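Buy the motor last

Most home-built electric vehicles I get asked to look at were started from the motor. Someone finds a 2000 watt hub motor going cheap, buys it, and then spends the winter trying to draw a vehicle that suits it. I think this is the wrong way round, and I say so having done it twice.

The first was a delivery trike for the hill between Jolldale and Flodthorpe. I had a motor and a controller on the shelf, so the frame was made to fit them. The rear axle ended up too wide for the gate, and the battery box had to go behind the seat, where it lifted the front wheel on the steep part. I cut the back end off and did it again. Karim El Idrissi, who did the welding both times, told me to weigh the load first. He was right and I was annoyed.

The second was Turcotte, the little flatbed. It weighed 14 kilos more than the drawing said, nearly all of it in brackets that held parts I already owned.

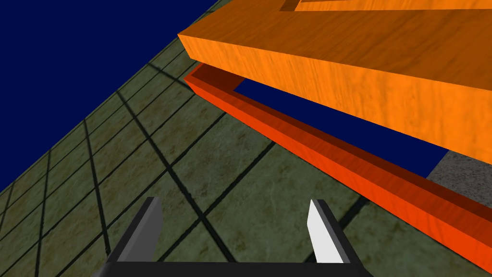
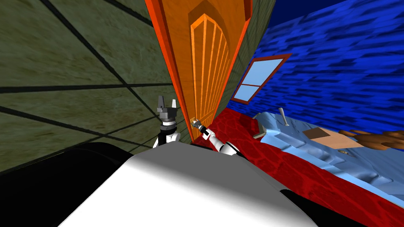
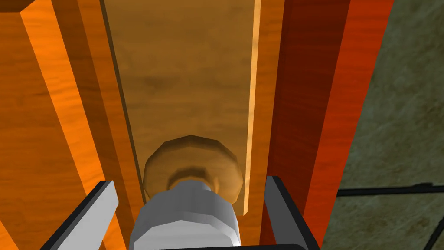
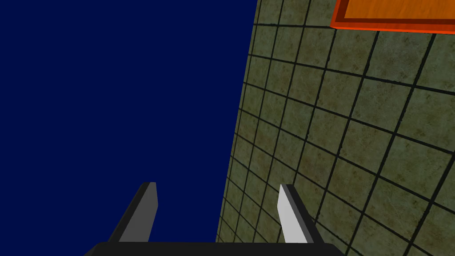

Is it worth making a full CAD model before buying any parts?
A rough one is enough. Put in the driver, the load, the battery and the wheels as plain blocks, and leave the brackets until the parts are in your hands.

The argument against me is price. Second-hand motors come and go, and if you wait until the frame is drawn the good one will be sold. That is true. But a wheelbase of 1125 mm is a decision about how the thing steers and what it carries, and I would sooner pay a bit more for a motor than live with a bad wheelbase that I picked to save money.

People also say that gearing can fix a poor match. It can, up to a point. Chain reduction adds noise and needs guarding - and you have to find somewhere to put it, on a frame that was already short of room.

So my order now is load, wheels, brakes, battery, frame, motor. Brakes come early as they decide which hubs you can use, and hubs are the part I have had most trouble replacing. The last set came from India and took until October to arrive, with one of the four drilled wrong.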